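Giststead Basket Handling Set: data card and recording rules

Contents
3000 episodes of a single-arm robot working next to household baskets, recorded by Analyn Dalisay and Gwion Bellis. Each episode has a wrist camera stream and joint states. Episodes shorter than 96 frames were dropped.

Rules for recording

1. Leave the table as it is. Marks and smudges on a white surface stay in the data. Do not wipe between episodes of one session, and do not retouch frames later.
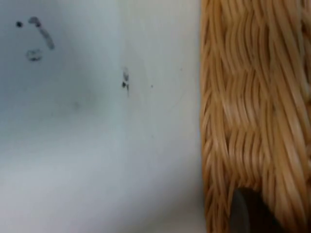
2. Keep the fingertip in view of the wrist camera. If it disappears at any point, stop and check the mount.

3. Approach woven sides slowly. Reeds bend and can catch. The force limit is set in the session file and only Heledd Rowlands changes it.

4. Do not label contact from wrist frames alone. Use the joint torque log. 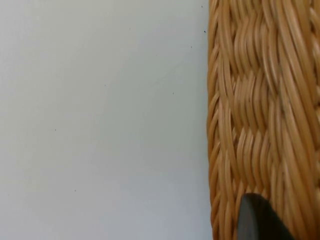
Wrist view, woven side at right, fingertip at bottom. Contact label: not set from this view.

5. Small specks on the table are not objects. Annotators skip them.

Known limits
Close views often leave out the rim and base of the basket, so they are a poor source for size estimates. 195 episodes have no torque log and carry the flag no_contact_label.

Changes
March: rule 4 reworded after review by Mared Morris.

Questions about the rules go to Emrys Landeg.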